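Moving the sewing room to Drernmont

July 31, 2019

We signed the lease on the new apartment in June and I have been putting off writing about it because most of what I have to say is about boxes.

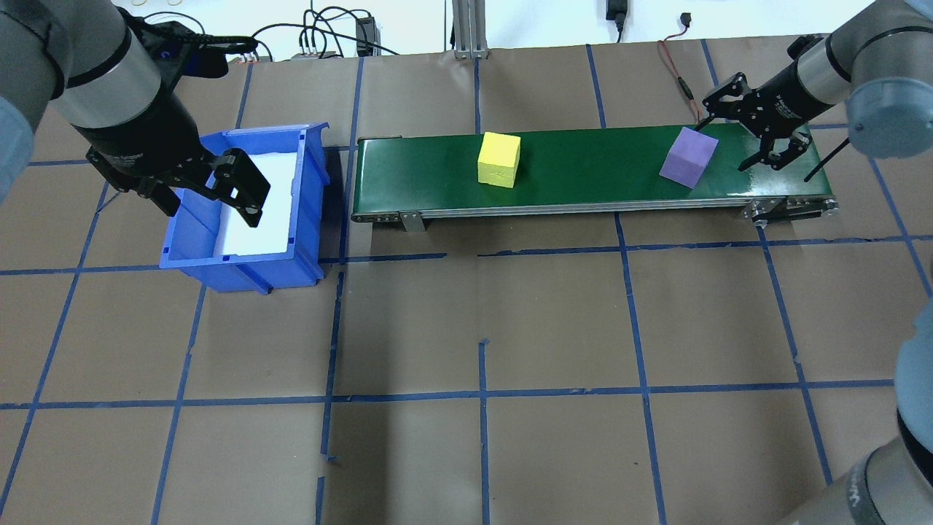
The old place in Prandale had a spare bedroom that I used for sewing. The new one does not. What it has is a wide hallway with a closet at the end, and that is where everything had to go: the machine, the cutting mat, the iron and far too much fabric.

I started with the fabric. I had been keeping it folded on open shelves, sorted by color, which looked nice and was no use at all when I wanted to find two yards of something heavy. Now it is sorted by weight. Quilting cotton is on the top shelf, linen and canvas are in the middle, and knits are in a bin on the floor where they can slump all they want. Anything under half a yard went into one bag. When the bag is full I have to use something or give something away.

The closet is 35 inches wide and the shelves I brought with me were 30, so there is a gap on the right side. I stood the rulers and the rolls of pattern paper in it. That was luck, but I will take it.

The table was harder. My old one was too deep for the hall and I sold it before we left. I looked at a folding one from Brokano that cost $416 and decided against it. A week later I found a used drop-leaf table at the secondhand store on Villalobos for $112. It has a water ring on one leaf and a wobble that a folded piece of felt took care of. With both leaves down I can still get past it carrying laundry.

Light is the thing I have not solved. The hall has one ceiling fixture and no window, so dark thread on dark cloth is close to impossible after dinner. I have a clamp lamp on the table for now - it gets in the way of the iron, and I keep knocking it with my elbow.

So far I have hemmed the bedroom curtains and fixed a pillowcase. The kitchen curtains are cut out and pinned. They are still on the table, and we are eating on the couch until they are done.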